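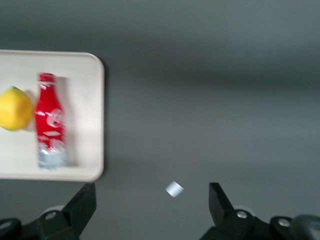

Search Ferport news Search

Town hall drinks trays get their lemons, still no knife

September
By Despina Pop

Visitors to the Imai Building in Ferport will go on being offered a whole lemon with their soda this fall, after the town council declined to decide who should slice it.

The lemons arrived in spring along with the new drinks trays, which replaced the water pitchers in the meeting rooms and at the permits counter. The pitchers had been in service long enough to go cloudy, and people had started asking what was in them. Under the new setup, anyone with an appointment longer than 17 minutes gets a tray with a cold drink and a lemon. The lemon was meant to be in wedges.

It is a whole lemon because the building has no knife. A safety rule written when the courtroom was still on the second floor bars "any blade, fixed or folding" from the public side, and the staff kitchen was counted as the public side after its wall came down for the new elevator. The courtroom moved out years ago. The rule stayed.

"I had a man in here about a fence," said Jocelyn Aquino, who runs the permits counter. "He held the lemon the entire time. He put it down to sign, and then he picked it up again."

The trays are cream-colored with a low rim, bought through Hostik, a restaurant supply outfit on the county road. Each one comes out with a lemon and, most days, a red aluminum bottle of cola. Aquino said the bottle is popular and usually leaves with the visitor. The lemon usually doesn't.

Figures handed to the council show the building bought 514 lemons between April and the end of August. Of those, 236 came back to the kitchen in good enough shape to go out again, and some of them went out several times. The report doesn't say what became of the rest, though three department heads were asked at the meeting whether they had been making lemonade at home. Two said no.

Vitalii Melnychuk, the facilities manager, told the council that he had looked into having the fruit cut somewhere else. Mavis, the lunch place across the street, quoted 24 cents a lemon for slicing, bagging and walking it over. The council thought this was high for a lemon and reasonable for the walk, and spent a good part of the evening on whether the two could be billed separately.

Melnychuk also looked into bottled juice, which the staff tried for a week. "It tasted like the bottle," he said.

Council member Ayane Morikawa moved to change the blade rule so that the kitchen could own one small paring knife, kept in a drawer. This got as far as the question of the drawer. The kitchen has four of them and none has a lock. A lock would need a keyholder, and the keyholder would need to be in the building whenever someone was thirsty. Morikawa withdrew the motion and asked that her sigh be left out of the minutes. It is in the draft minutes.

A second idea, to drop the lemons altogether, drew more feeling than expected. Toshiko Takagi, a retired pharmacist who comes in every month to dispute her sidewalk assessment, spoke from the floor in their favor. She said the tray was the only thing in the building that looked as if somebody had been pleased to see her.

"You sit there, it's a gray counter, the chairs are gray, the forms are sort of gray," Takagi said. "And then there's this yellow thing. I don't need it cut. I'm not going to eat it."

She was asked whether she would be just as happy with a plastic one. She said she would not, and that she would be able to tell.

Aquino backed her up, with some conditions. Lemons roll, she said, and a tray carried level through two doors is a lot to ask of a person who also has the stapler. Her counter has taken to laying the bottle on its side beside the fruit, which leaves less to topple over on the way out of the kitchen. Melnychuk said he hadn't known about this and would like it to be in the guidance. There is no guidance. He was asked to write some.

The council voted to keep the trays as they are through the winter and take up the blade rule again when the rest of the building rules are reviewed. That review was first put on the calendar when the elevator opened. In the meantime staff may accept lemons already sliced by visitors, so long as the slicing is done off the premises.

Mavis has said its offer stands, and that anyone crossing the street with a town hall lemon can have it cut for free if they order lunch. Aquino said she had sent the fence man over there. His permit was approved - he asked whether he could keep the tray, and was told he could not.

The next regular meeting starts at 7 p.m. in the upstairs room. Drinks will be provided.

Recent stories
Elevator at Imai Building closed again, stairs "as before"
Sidewalk assessments: who owes what, and for which side
Mavis adds second soup
Letters: The pitchers were fine
Ferport pool hours for the off-season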